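Gripper stops short on cylinders lying down
Lewis Tennant, Sep 24, 2022

Running the Wurik planner with a wrist depth sensor. Upright cans are fine. With a can on its side the fitted axis flips 180 degrees between frames and the planner aborts at waypoint 137. Is there a setting for this?

Jussara Queiroz
A cylinder has no preferred direction, so the fit picks either sign. Compare each new axis with the last one and negate it if the dot product is below zero. Do that before the grasp sampler, and cap the sampler at 1000 candidates - the default of 2915 only slows replanning. Also crop out the tabletop, or the fit drags toward the plane. 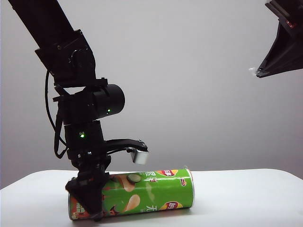 Fingers at the left part of the can, sensor bracket over the top.

Habte
Same trouble on version 2. I just restarted the node.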